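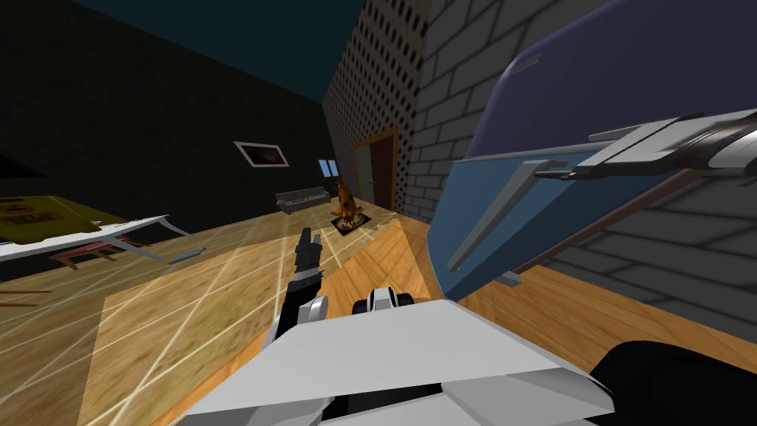

Brunello Russo said the water had come out brown at his kitchen tap twice since the last meeting, both times early in the morning, and he wanted that written down before anything else was discussed. It is written down.

Lastumwood Shared Water System
Minutes of the June meeting

The meeting opened at 7:05 p.m. Enough households were present or had sent a signed proxy for votes to count. The minutes of the previous meeting were read and accepted with one change: the word "replaced" under the pump house item should read "repaired."

1. Discolored water

Four other households on the upper loop reported the same thing as Mr. Russo. Households on the lower road have seen nothing unusual. The tank was last cleaned in the fall. It was suggested that the sediment is coming from the old section of main under Norkham Lane, where the pipe is still cast iron. Members on the upper loop are asked to keep a note of the date and time if it happens again, and to save some of the water in a clean jar with a lid.

A sample will be taken from the hydrant at the top of the loop and sent to the county lab. Until the results are back, the advice is to run the cold tap for a few minutes if the water looks cloudy. Do not run the washing machine on those mornings.

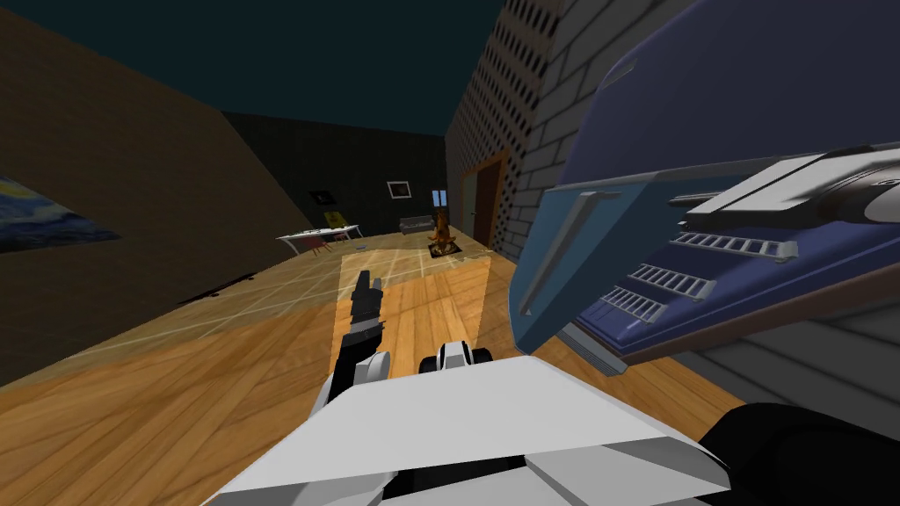

Gray sofa and yellow chair, far end of the room.

2. Norkham Lane main

Grasso gave a price for digging up and replacing roughly 200 feet of pipe, from the valve box by the mailboxes down to the culvert. The price includes new gravel on the lane but leaves out the two driveway aprons, which would be paid for separately. A member asked why the work could not wait until the lane is regraded. The answer was that regrading over the old pipe would mean digging up a new surface later if the pipe fails.

There was a long discussion about whether to go around the big maple or under it. Going around adds a bend and some length. Going under risks the roots, and the family at that corner would like to keep the tree. Grasso will be asked to price both. No vote was taken on the main item. Members want to see the second price first.

3. Water shutoff for valve work

The valve at the pump house will be changed on Friday, starting at 9 a.m. All 52 households will be without water while the work is going on. Fill kettles and buckets the night before. Anyone with a medical need for water during the day should call the system phone by noon on the day before.

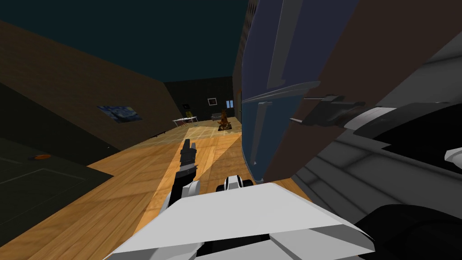
Will we need to boil the water after it comes back on? The operator will post a notice at the mailboxes when the line has been flushed and tested, and everyone should boil drinking water until that notice is up.

4. Meters

The Ultar meters put in on the lower road are reading correctly. Two on the upper loop are not sending readings and have been read by hand. The supplier will swap them at no charge. Members asked for the readings to be printed on the bill again – the last bill showed only the amount due. Agreed.

5. Money

The repair to the pump house roof came to $1113 and has been paid. A one-time charge of $65 per household was proposed to build the reserve back up. One member asked if it could be spread over two bills. The proposal was changed to allow that, and it passed on a show of hands, with three against.
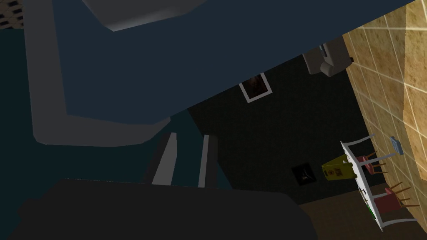

6. Other business

The gate at the tank has been found open again. Please close it and drop the pin.

Weeds around the hydrants need cutting before the fire department comes to check them. Households with a hydrant on their frontage are asked to clear the space on all sides.

A request to paint the pump house door green was put off to the next meeting.

The meeting closed at 8:40 p.m.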